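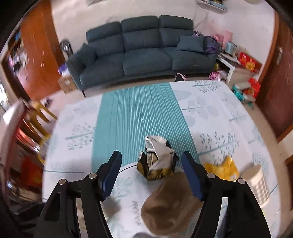
Home Why? Animals Food Games
Search Kairys Kids Type your question... Go

Why do snack bags puff up?

A new bag of chips is mostly air – or so your uncle says every time he opens one. The puff is usually nitrogen, a gas that makes up most of the air you breathe.

Oxygen turns the oil in chips stale and smelly. Nitrogen leaves the oil alone. It also makes a cushion, so you get chips and not chip dust.

Drive up a tall mountain and the bag swells, as the air outside pushes on it less. Please don't sit on it.

2 comments

Siiri Ramanauskas: We took a bag up to 2000 meters. My brother sat on it.

bomham_dad: I am the uncle.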